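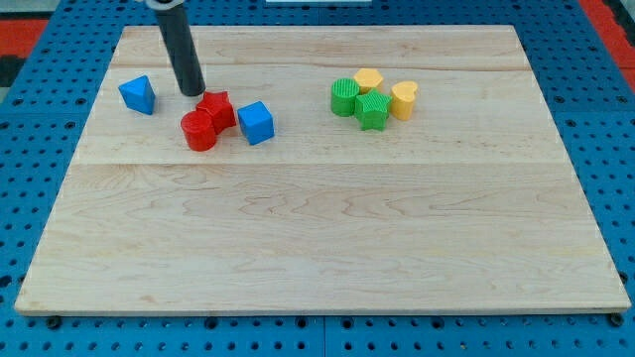
Slide 1. Maple board with visible glue seams and a red star-shaped block.

Speaker notes: Caring for the Timber Floors of Public Halls
Presented by Mererid Samuel, Drarkow Buildings Trust
Version of 2018-08-13

Opening
Welcome members and guests. Thank Ifor Voyle for the invitation and Morfudd Humphreys for the loan of the survey records. State that questions will be taken after the section on budgets.

Background
The Trust is responsible for the upkeep of halls built or refitted since 1967. Most have a timber floor in the main room, and many of those floors are still the original ones. They have been used for dancing, badminton, polling and school dinners, often in the same week. The Trust's view is that a sound timber floor should be repaired before replacement is considered.

Moisture and movement
Explain that timber takes up moisture from the air and gives it off again, and that it moves mainly across the grain. Gaps that open in winter will often close by June. Hall managers are asked not to fill such gaps until they have been observed for a full year. Refer to the Erkari hall, where filler was applied in the heating season and the boards later lifted along the north wall.

Glued strips
Wide pieces are commonly made up from narrower strips. A seam is not in itself a fault. Managers should report a seam only where it has opened, where one side stands higher than the other, or where finish has worn away along it.
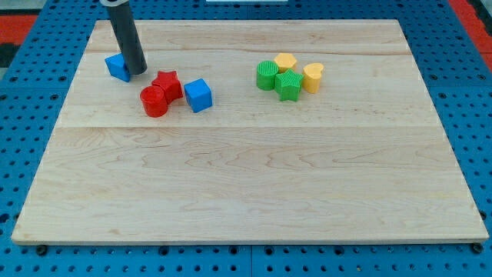 Cleaning
Dry sweeping daily, and a well-wrung mop once a week. Steam cleaners are not permitted on any Trust floor. Grit at the entrance does more harm than shoes, and matting should be shaken out after each letting.

Budgets
The Ilto hall has 2618 square feet of floor. Sanding and sealing was quoted at £3915, and local patching at £900. Slamet Yeoh recommended patching, and the Trust agreed. Read out the terms of the small repairs grant in full. Applications go to Seren Cadwaladr at the Trust office.

Questions
Allow fifteen minutes. Copies of the cleaning schedule are on the table by the door.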